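Wrist cameras only vs. wrist + overhead for two-arm cardboard tasks

kestrel_m
Posted Tuesday, May 28, 2019

Hello all. I would like to share a result from our group in Mastport and hear if others see the same. We train a policy from demonstrations on a two-arm table, and the task is to fold cardboard boxes. The training set has 900 demonstrations. We trained one policy with the overhead camera and both wrist cameras, and a second one with the wrist cameras only. Everything else is equal, including the random seed.

With the overhead camera the policy finished 10 of 24 trials. With the wrist cameras only it finished 20 of 24. I did not expect such a difference, and in this direction.

My explanation is that the policy with the overhead view learns where the box usually lies on the table and does not look at the flap. When we move the box by a hand's width, it closes the fingers at the old place.

pallet_jack
Nice numbers but 24 trials is not much. Did the same person reset the table for both policies? If they knew which policy was running I would not trust it. People put the box where they think it will work.

kestrel_m
It was the same person, and yes, she knew. The start positions were marked with tape, but the angle of the flaps was not controlled. I agree that this is a weak point.

oblique_tom
I disagree with the explanation more than with the numbers. We had the opposite result on the Brirmont set, where taking away the overhead view made it worse. The arms lost the box at the start and moved in circles. Have you tried to crop the overhead image randomly during training? If it is memorizing positions, shifting the crop should help.

pallet_jack
+1 for the crop. Also what happens when the other gripper covers the flap? I can't see how a wrist view survives that.

kestrel_m
Thank you both. In Brirmont, as I understand it, the arms start far from the object, so the wrist cameras see mostly table. Our arms start close. This may be the whole disagreement.

About the covering: the other gripper often comes into the wrist view near the cardboard, and I also thought that it would be harmful. Some views from the right wrist camera and similar positions:
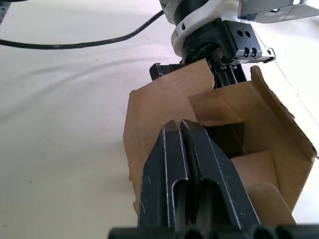
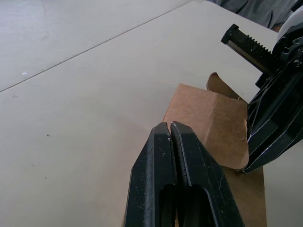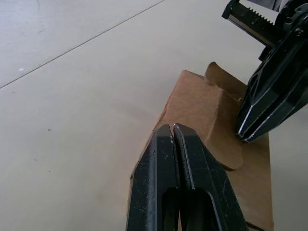
When I paint a gray patch over the other gripper in all training images, the policy becomes worse, and most failures are then in the moment when one arm has to let go. So I believe it uses the position of the other gripper as a signal for when to move. I can't prove this yet. The patch also hides some cardboard, and this alone could explain a part of the loss.

I will repeat the test with random crops of the overhead image, and with a person at the table who does not know which policy is loaded. We also have the Fornov fingers, which are narrower and should hide less of the flap, but they need a new mount first.

oblique_tom
Put the patch somewhere random too, same size. Otherwise you can't separate the two effects.

kestrel_m
Good idea, I will add it. The config files are in the Šimek branch, if someone wants to run the crops before me.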